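How a Desk Stands Up
Sisden Learning Center – Pages for Young Readers

A desk is one of the most common pieces of furniture in the world. Pupils write on desks, office workers read at them, and many families keep one at home. Few people stop to ask how a desk stays standing, yet every desk has been planned with care.

The top is the part that people use. It must be flat, so that pencils and cups stay where they are put. It must also be stiff. A long top that is too thin will sag in the middle, in the same way that a long shelf sags under heavy books.

Some desks have a leg at each corner. Others have a wide column at the end, and the column stands on a foot. The foot is longer than the column is wide. It spreads out across the floor and keeps the desk from tipping when a person leans on the edge. You can test this for yourself. Stand with your feet close together and ask a friend to push your shoulder gently. Then move your feet apart and try again. 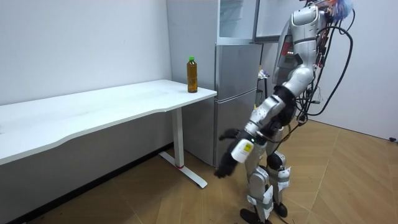
A long white desk with a column leg and a T-shaped foot. A bottle with a green cap stands near the corner.

Look next at the front edge of a desk. On some desks it is straight, and on others it follows a gentle curve. A curved edge can be more comfortable for the arms, and it gives the top a softer shape.

Drinks need some thought as well. A bottle with a screw cap is a good choice for a desk, as long as the cap is closed tightly. An open cup is easily knocked over by an elbow, and tea can spoil paper very quickly. Keep drinks well away from books and drawings.

Try it yourself

Fold a sheet of card into a tall column and stand it on a table. Place a small book on top. Now tape a wider piece of card under the column and try once more – does it stand more firmly? The children of Sinham School tested 12 columns in this way and drew each one in their notebooks.

Words to know

Column: a tall, upright support.
Sag: to bend down in the middle.
Stiff: hard to bend.

Next page: Why Chairs Have Backs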